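How do you teach a robot to fold a cloth?

At the Lilau workshop, people build grippers you hold in your hand. A gripper is a robot's hand, and these have two yellow fingertips.

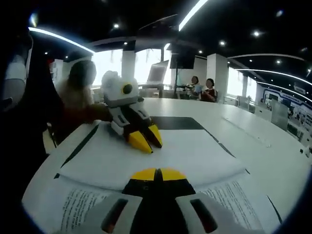
Why use a cloth?

A cup keeps its shape. A cloth does not - it bends and creases each time you touch it. That makes it hard for a robot.

What happens next?

A person moves the gripper and a computer saves each move. Zsolt Sárközi saved 152 folds in February. The robot arm then tries to copy them.

Try it yourself

Use only your thumb and one finger on each hand. Can you fold a tea towel in seven moves?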